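Dzifa Nartey
2. Februar 2021

1/
So, Thread. Wurde jetzt oft genug gefragt, wie das bei uns in Stotitz läuft mit dem Roboter. Schreibe in der Pause, also Tippfehler bitte behalten.

2/
Für die, die neu hier sind: Brolldale, Retouren und Umpacken. Ware kommt zurück, jemand macht den Karton auf, guckt, sortiert, packt neu. Haushaltskram vor allem. Teller, Schüsseln, Taschen, Kabelzeug, alles durcheinander. Ich bin seit sieben Jahren da, erst Band, dann Schichtleitung, seit Oktober halb Schicht und halb "Einlernen".

3/
Einlernen heißt: ich sitze nicht mehr nur am Packtisch, ich bring einer Maschine bei, wie man Sachen anfasst. Das Projekt heißt intern Kikavlow. Fragt mich nicht, wer sich das ausgedacht hat. Auf dem Schichtplan steht nur KIK.

4/
Oktober also. Aushang am Brett, eine Seite, große Schrift. "Pilotbetrieb Greifsystem." Kein Wort dazu, wer dann was macht. Am Abend hatte ich elf Nachrichten auf dem Handy, alle mit derselben Frage. Wer fliegt.

5/
Antwort nach einer Woche: keiner, vorerst. Das "vorerst" hat dann jeder einzeln zitiert. Bis heute übrigens. Wenn die Kaffeemaschine kaputt ist, heißt es sie ist vorerst kaputt.

6/
Zum Arbeiten selbst. Kleiner Tisch, grüne Matte mit Raster drauf, zwei Arme, zwei Hände. Auf den Tisch kommt, was in den Retouren eben auch liegt. Weiches, hartes, rundes. Greifen, anheben, ablegen. Nochmal. Nochmal. Dann die Sachen anders hinlegen und wieder von vorn.

7/
Weiches Zeug ist das Schlimmste. Ein Karton hat Kanten, der bleibt ein Karton. Stoff mit Polster und noch Kabel dran, da hast du jedes Mal was anderes in der Hand. Machen wir Menschen ohne hinzusehen. Mir war nie klar wie viel das ist, bis ich es in Schritte zerlegen musste.

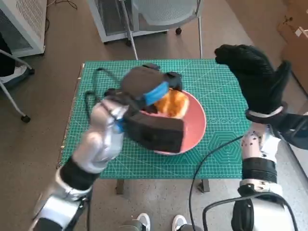 Linke Hand am Stoffteil, rosa Teller drunter. Die Kabel hängen da noch mit dran.

8/
Kabel sind ein eigenes Thema. Wenn am Packtisch was mit Kabel kommt, nimmst du das mit dem kleinen Finger mit, ohne Nachdenken. In der Anleitung fürs Einlernen stand dazu: nichts. Hab ich reingeschrieben. Halbe Seite. Ist jetzt Abschnitt 4b, bin ein bisschen stolz drauf.

9/
Zahlen, weil ihr danach gefragt habt. Soll pro Schicht am Einlerntisch: 300 Durchgänge. Im Dezember haben wir 1.296 geschafft, im ganzen Monat. Ja. Rechnet selbst. Da waren Feiertage dabei und eine Woche Softwarestand und zwei Leute in Quarantäne, aber trotzdem.

10/
Januar dann 2.412. Immer noch unter Soll, deutlich. Aber das Soll kam von jemandem, der noch nie 300 mal hintereinander denselben Teller hingestellt hat. Sage ich auch so in der Besprechung. Wird protokolliert, passiert nix.

11/
Was sich geändert hat für die Leute, mal konkret:
– Heben: weniger. Die schweren Kartons gehen jetzt über die Hebehilfe, die kam im selben Paket mit. Die Hebehilfe ist das Beste an dem ganzen Projekt und die hat nicht mal Finger.
– Stehen: gleich.
– Gucken: viel mehr. Abends brennen die Augen.

12/
– Reden: weniger. Das stört mich am meisten. Am Band stehst du zu viert, da wird gequatscht. Am Einlerntisch bist du zu zweit, und einer von beiden konzentriert sich immer. Seit Abstand und Maske sowieso schon weniger, und jetzt das obendrauf.

13/
– Geld: Zulage fürs Einlernen. Gibt es, aber erst ab der vierten Woche am Tisch. Ratet wie viele Leute nach drei Wochen wieder zurückgetauscht wurden. Das haben wir angesprochen, seit Mitte Januar zählt ab Tag eins. Nachzahlung noch offen. Ich bleib dran.

14/
Frage kam: "Ist das nicht komisch, seinen eigenen Ersatz anzulernen?" Doch. Klar. Ich hab aber auch schon acht Aushilfen vorm Weihnachtsgeschäft angelernt und mir gedacht, einer von denen macht irgendwann meinen Job billiger. Das Gefühl ist das gleiche. Bei den Aushilfen konnte man halt zusammen eine rauchen.

15/
Andere Frage: ob das Ding schneller ist als wir. Nein. Stand jetzt nicht mal nah dran. Eine geübte Kollegin hat den Karton zu, da sucht der noch die Kante. Aber er macht keine Pause und er hat keinen Rücken. Das ist das Argument, das in den Folien steht, nur netter formuliert.

16/
Die Folien sind von Mabula, die machen die Einführung bei uns. Nette Leute, wirklich, und die hören auch zu wenn man sie direkt anspricht. Aber auf Folie 2 steht "Entlastung der Mitarbeitenden" und auf Folie 9 eine Kurve mit Personalkosten, die nach unten geht. Beides in einem Vortrag. Da saßen wir und haben von 2 nach 9 gerechnet.

17/
Kurz zurück zur Arbeit, Schicht geht gleich weiter. Mein Streitpunkt diese Woche sind leichte Klötze aus Kunststoff. Blaues Zeug, geriffelt, mit Klebeband drumrum. Drückst du zu fest, Delle. Zu locker, weg. Ich hab zum Techniker gesagt: wie eine Milchtüte, die schon offen ist. Hat er sich aufgeschrieben.

18/
Und dann die Kamera am Greifer. An die Sicht muss man sich gewöhnen, alles schief, Fenster zu hell, der Finger riesig im Vordergrund. Meine Kollegin kriegt nach einer Stunde Kopfschmerzen davon. Wir wechseln jetzt alle 40 Minuten. Steht nirgends, machen wir einfach. 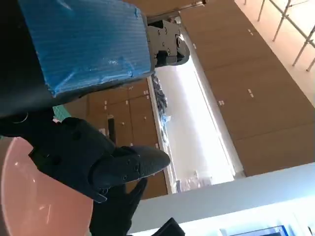

19/
Regeln, die wir uns am Tisch selber gegeben haben. Vielleicht kann sie wer brauchen, der das auch bald vor sich hat:
Wer einlernt, geht nicht ans Telefon.
Not-Halt wird vor jeder Schicht gedrückt, auch wenn die Frühschicht schwört sie hat schon.
Lose Sachen vom Tisch, die nicht zur Übung gehören. Gilt auch für Chefs und ihre Becher.

20/
Und: keiner wird nach Durchgängen verglichen. Das war der große Krach im November. Da hing auf einmal eine Liste mit Namen. Die hing einen Vormittag. Danach Gespräch, war nicht schön, war laut, ich war auch laut. Liste ist weg und kommt nicht wieder, schriftlich.

21/
Auch Thema: wer überhaupt an den Tisch darf. Am Anfang sind nur die Jüngeren gefragt worden. "Technikaffin". Unsere beste Einlernerin ist 58 und hat dreißig Jahre Kartons gepackt. Die sieht am Griff schon, dass es schiefgeht, bevor da irgendwas rutscht. Das kann man keinem in zwei Tagen Schulung beibringen.

22/
Die hat auch durchgesetzt, dass wir die Teile vorher selber in die Hand nehmen. Mit geschlossenen Augen sogar. Sah bescheuert aus, alle um den Tisch und tasten. Aber danach konnten wir besser sagen, wo gefasst werden muss. Der Techniker hat mitgemacht und die Schüssel fallen lassen.

23/
Was ich mir wünsche, Reihenfolge egal:
Eine Zusage länger als sechs Monate. Im Moment haben wir eine bis Ende Juni.
Dass Einlernen als Qualifikation im Zeugnis steht und nicht als "sonstige Tätigkeiten".
Drei Leute am Tisch statt zwei. Einer stellt hin, einer führt, einer schreibt auf.
Stühle, die nicht wegrollen.

24/
Nachtrag zu 9, weil es schon in den Antworten steht: ein Durchgang ist einmal komplett, also hinlegen, greifen, anheben, ablegen, ausgewertet. Abbrüche zählen nicht mit. Abbrüche schreiben wir extra auf, die Liste ist laaang, die Zahl darf ich nicht posten.

25/
Nachtrag zu 15: ja ich weiß, dass es in anderen Hallen schneller geht. Das sind dann aber immer gleiche Kartons auf immer gleichem Band. Bei uns ist kein Teil wie das davor. Deswegen gibts uns ja noch – vorerst, haha.

26/
Und nein, er hat keinen Namen. Zwei Kollegen haben es versucht, hat sich nicht gehalten. Die Spätschicht sagt "der Kollege" wenn er läuft und was anderes wenn er hängt.

27/
An die zwei, die geschrieben haben, dass bei ihnen jetzt auch so ein Aushang hängt: fragt sofort nach der Zulage. Und fragt schriftlich. Und lasst euch zeigen, was aufgezeichnet wird, auch Ton. Bei uns war der Ton am Anfang an. Hat nur keiner gesagt. Ist jetzt aus, ich hab es mir am Rechner zeigen lassen und schau montags wieder nach.

28/
Muss los, Spätschicht übergibt nicht von allein. Fragen gerne drunter, antworte heut Abend oder morgen. Zu Löhnen von anderen sag ich nix, zu meinem gern per Nachricht.

29/
Ach so, Abschnitt 4b (Kabel): wer den Text haben will, schreiben. Ist eine halbe Seite und hat mittlerweile Kaffee drauf.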